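Speaker notes, slot 2: presale codes for fan club members

Slide 1. Delano on-sale. Room holds 1,000; club allocation 406. Codes go by email, one per paid member.

Slide 2. Code requests: 609. Codes are single use, two tickets each. Unused codes lapse when general sale opens. Pause for questions on resale.

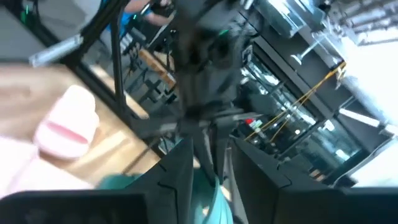 Sterkthorpe, March 30, 2020
Slide 3. Bakker handles the door list. Names must match the booking. Transfers close in April.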